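brestura-tabletop / README

Teleop episodes for the plate sorting task. Two arms, parallel grippers, wrist cams on both plus the head view. Collected at the Zestham room. Still adding to this, check the changelog before you train on it.

Status: usable, rough in places

Last update: Friday, August 27, 2021

What's in it

3,239 episodes total. 855 of those are the plate task, the rest is older pick and place from February, same arms, different table. Don't mix them without the domain flag, we tried, policy got confused about table height.

Each episode is one folder. Joint states, gripper opening, three video streams, a text prompt. Rate is 30 Hz for everything. Head stream sometimes drops a frame, loader pads it by repeating the last one. If you dont want that set pad=none and deal with the gaps yourself.

Prompts

One line, typed by the operator before start. Spelling left as is. Some say "veg", some say "fruit", some say "toy". We did not clean these up, want the language side to cope. There is a prompts_clean file if you need it but it lags behind.

Reset rules

Plates in a row across the middle, cutting board in front, play food on the board. Shuffle which food goes where between episodes. Plates can swap too. Grippers open at start. Anything farther back on the table is clutter, leave it or move it, don't tidy it away every time.

Keep fails. Tag them fail, add a short reason. Drop only if the log is corrupt. 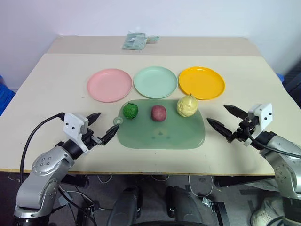
HEAD CAMERA VIEW

Pink, mint and yellow plates behind the translucent green board, three pieces of play food on it, both arms reaching in. Cables and floor show in this view, crop is up to you. Default config uses the full image resized.

Known issues

Left gripper opening reads slightly high in the Oberholzer batch. Offset is in calib.txt, not applied.
37 episodes have the wrist streams swapped. Listed in swapped.txt, fix is comming.
Green food on green board, segmentation struggles. Use the wrist view.

License

Research use, see LICENSE. Cite as Prusano tabletop data. Questions go in the issue tracker, please not by email.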